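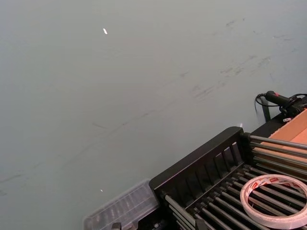 Small Workshops in Oltuncombe to Move to Two-Part Electric Rate

6 comments | 2 shares

Small workshops and repair businesses in Oltuncombe will be billed under a two-part electric rate starting in September, the local utility Zanis said in a notice to customers. The change applies to 2,683 commercial accounts that now pay a single price for each kilowatt-hour.

Under the new structure, a bill will have an energy charge and a demand charge. The energy charge covers the total power used in the billing period. The demand charge is set by the highest average load recorded in any 15-minute interval of that period. The price per kilowatt-hour will be lower than it is now, and Zanis expects total revenue from the group to stay the same.

Larger commercial customers have paid demand charges for years. Small accounts were left out because most of their meters recorded only total use. Skesari, the contractor that handles metering for the utility, has now finished replacing those meters with units that store interval readings.

"A shop that runs one compressor all day and a shop that starts everything at 8 a.m. can use the same amount of energy in a month," said Intan Hutapea, who manages rate design at Zanis. "They put very different loads on the transformer, and the present rate bills them the same way."

The effect on a given bill will depend on load factor, a measure of how evenly power is used. It is found by dividing average demand by peak demand. An account with steady use has a high load factor and should see a small decrease. An account with short, heavy peaks will pay more, even if its total use does not change.

Zanis reviewed interval data from the affected accounts before filing the rate. In that review, 1,820 accounts would have paid the same or less under the two-part structure. The rest would have paid more. The utility did not publish a breakdown by type of business, but the filing names welding, kiln firing and commercial laundry as uses that tend to produce high peaks. Light assembly, bench repair and packing work generally produce low ones. 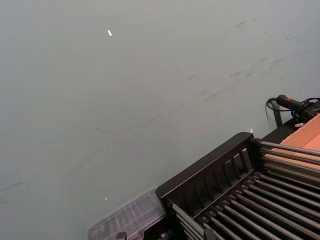 A black rack and a cardboard box beside a scuffed gray surface.

Tenants at the Yusof business park make up the largest single cluster of affected accounts. Most units there have their own meters, so each tenant will be assessed on its own peak. A few older units share a meter through the landlord. In those cases the demand charge will appear on the landlord's bill, and how it is passed on will depend on the lease. Zanis said it has no role in dividing charges behind a shared meter.

For the first six months, customers will receive a comparison with each bill showing what they would have paid under the old rate. Any account whose bill goes up will have the increase credited back during that period. The credit will be applied automatically. It ends with the sixth bill and will not be extended to accounts opened after the rate takes effect.

Interval readings will be available online the day after they are recorded. Customers without internet access can ask for a printed load profile, which Zanis will mail once per billing period at no charge. The profile shows the date and time of the peak interval along with the load in kilowatts.

Hutapea said the first step for most shops is to look at start-up times. Electric heaters, air compressors and battery chargers are often switched on together when a shop opens. Starting them one after another, with at least one full interval between large loads, lowers the recorded peak without changing total use – in many shops a basic timer is enough. Equipment with its own warm-up cycle should be checked against the manual before a timer is added.

Motor soft starters are less useful for this purpose. They limit the current surge in the first seconds after a motor is switched on, but a surge that short has little effect on a 15-minute average.

Customers who believe a peak was recorded in error can request a meter test. Skesari will carry out the test on site, and the billed demand will be corrected if the meter is outside its accuracy limits. A peak caused by a tenant's own equipment, including a faulty motor or heater, will stand.

Residential accounts are not affected. Street lighting and farm pumping remain on their existing rates.

Share this story | 2 shares
Comments (6)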